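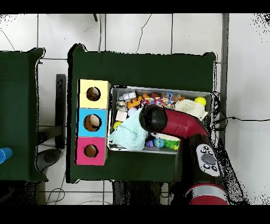
The three hole boxes and the grey bin, on the green cloth.

Fullden sorting table, notebook, March

Spent the morning on the mixed bin problem again. Farnness want one tub of odds and ends that feels like the bottom of a real toy cupboard, and mine kept coming out too tidy. So — more cloth! The polka dot one is my favourite colour in the whole kit, and cloth hides things beautifully. The crumpled cream one does the same job with less fuss.

The boxes stay yellow, blue, pink. I like the different hole sizes, blue being the biggest and pink the smallest, but I still need to write down what's meant to go in which. 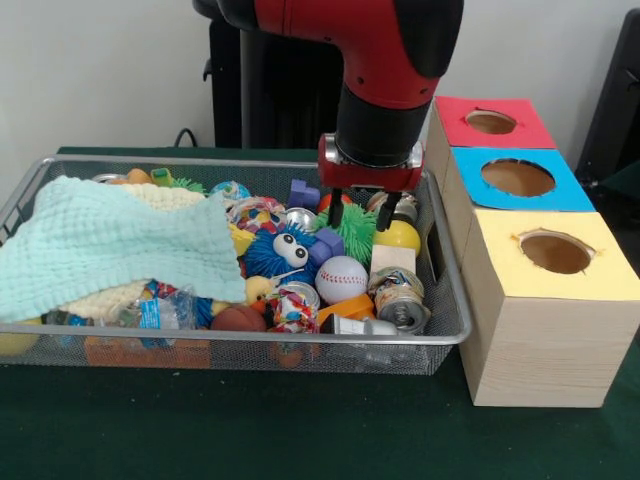 Page last changed: March, 4:35 pm

Mesh basket next. I went a bit overboard with crushed cans and I'm not sorry, they sit at such odd angles among the soft stuff. The mint knit is lovely and heavy-looking over the left side, and the blue fuzzy fellow with the googly eyes ended up right in the middle (he always does). Wooden block is standing on its end under the shiny yellow ball, leave it if you can.

Fehr's list allows 50 pieces to a basket. I'd sooner stop at 35 and have room for the blankets, but happy to argue about it over a cuppa. Spare cloths live in the Grovov tub, bottom shelf. 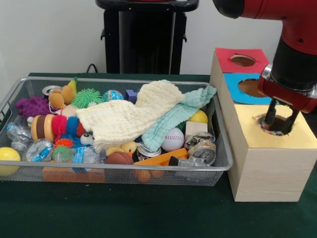 Bottles and spiky balls

Same green cloth, with crushed water bottles along the left and front and the spiky balls in purple, green, red, blue and orange. Cream waffle cloth over the centre, mint one across it on the right. I'd put the teddy and the banana somewhere easier to spot, they're tucked away at the back, but the duck is good at the front.

To do: find a second ring stacker, wash the cream cloths, ask Farnness whether bottles keep their labels.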